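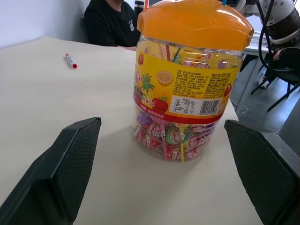
4. Setting up your tuck shop float in Kokkinos

Right, you've installed Kokkinos and signed in, so let's get some money in the till! I do this bit with a cup of tea, before anyone's queuing.

1. Open Till, then Start of Day.
2. Type in your float. Mine's always £20, mostly in small change (you'll want more coppers than you think).
3. Tap Add Item for each thing you sell. Put sweets sold singly under Loose, and anything with its own barcode under Packed.
4. Set the price per piece. Leave VAT alone for now, we'll get to it in section 6.
5. Press Save twice. Yes, twice – the first one only saves the page you're on.

Note: if you're moving over from Estum, your old prices come across but your stock levels don't. Jolene Tuhiwai has written a lovely cheat sheet for that, and it's under Help, page 2.

Caution: don't press Close Day until you've cashed up. It locks the till until the next morning and I can't undo it from my end!

If you see error 2206, log out and back in again.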